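Does It Really Go in the Recycling?
Science for Curious Kids, by Revathi D'Souza

You have an empty spray bottle in your hand. The kitchen bin is on your left and the recycling bin is on your right. Easy, you think. It's plastic, so it gets recycled. Well, maybe. I used to think so too, and then I started asking questions.

First question: what does the little triangle mean? Lots of plastic things have a triangle of arrows stamped on the bottom with a number inside. Many people think the arrows promise that the thing can be recycled. They don't. The number only tells you what kind of plastic it is. A company can stamp it on something that no recycling center in your state will take.

Second question: is a bottle one thing? Look closely at a spray bottle at home (ask a grown-up first, and don't squeeze the trigger). The body is one kind of plastic. The trigger is often another kind, and hiding inside there may be a tiny metal spring. Then there's the thin tube that goes down into the liquid. Take a spray bottle apart and you have a small pile of stuff that would all like to go to different places. Some towns want the trigger taken off. Others say leave it on. Both can be right, because their sorting centers work in different ways.
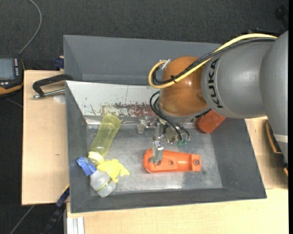
Third question: what about everything that isn't a bottle? Hard plastic bits, such as brackets from a broken shelf or parts of a toy, look strong and useful. Most curbside programs say no to them anyway. Cloths and plastic bags are worse. They wrap themselves around the spinning parts of sorting machines, and then someone has to stop the line and cut them out.

When people toss these in and hope for the best, it has a name: wishful recycling. It feels kind. I'm not convinced it helps anybody.

Last July I asked the children in my science club in Mernham to check 100 things from their own recycling bins against the town's list. They found that 56 were on it. The other 44 were things somebody had hoped about, including one flip-flop.

So should you give up? No. Bottles that are on your town's list really are worth putting out. But be a bit suspicious, even of adults, and even of me. Try this at home:

Find your town's list online and read it with a grown-up.
Pick one empty bottle and look for its number.
Check what the list says about caps and triggers — they are often on a different line.
If the list doesn't say, call and ask.

And before any of that, ask whether the bottle could be filled up and used again. A refill doesn't need sorting at all.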